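Glenys Tuhiwai on hanging paper for a living

Interview by Saskia Doolan
April 21, 2026

Glenys Tuhiwai started hanging wallpaper because a decorator let her down. She had a hallway half stripped, a pile of rolls under the stairs and a date for visitors. "I borrowed a table and a brush and got on with it," she says. "It wasn't good. The second wall was better than the first, and I did the first again."

That was in her mother's house. She now runs a small decorating business called Rulusmont from a unit in Ruddock, where she keeps her samples and does her accounts. Most of her work is in terraced houses within a short drive. She did a training course with a firm called Skasitora before taking paid jobs, and says the main thing she got from it was practice at corners.

"Old houses don't have corners that are straight. You hang a line, you trust the line, and you let the corner do what it wants. People try to follow the corner and by the window the whole pattern is leaning."

She was busy through last August, when several customers wanted rooms finished before the schools went back. Her biggest single job was a guest house with 7 bedrooms, each in a different paper. The owner had chosen all of them from a screen. Two were changed once the samples came.

"I always ask people to pin a sample up and leave it for a week. Look at it in the morning, look at it with the lamp on. A brown that seems warm in the shop can go very flat on a north wall."

Large leaf prints are what she is asked for most at the moment. She likes them but warns that they use a lot of paper, as the repeat is long and you lose a piece from nearly every drop.

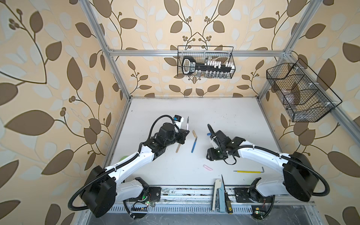 Her own preference is for smaller patterns. Her bedroom has a narrow stripe that she hung before she had any customers, and she has never felt the need to replace it.

I asked about cost. She charges £70 a roll for hanging, with stripping and filling priced separately after she has seen the walls. The most she has billed for one room is £1,366, for a stairwell with a high ceiling and four layers of old paper underneath. "There was gloss paint between two of the layers. I was there with a steamer for days."

She uses a ready-mixed paste called Fusix for most jobs and pastes the wall where the paper allows it. With older stock she still pastes the paper and folds it to soak.

What would she tell someone doing it for the first time? "Buy an extra roll and check the batch numbers match. Change your blade more than you think you should. And start with a bedroom, don't start with the hall like I did."

She has a dining room booked next, in a plain green. The customer is doing the stripping herself.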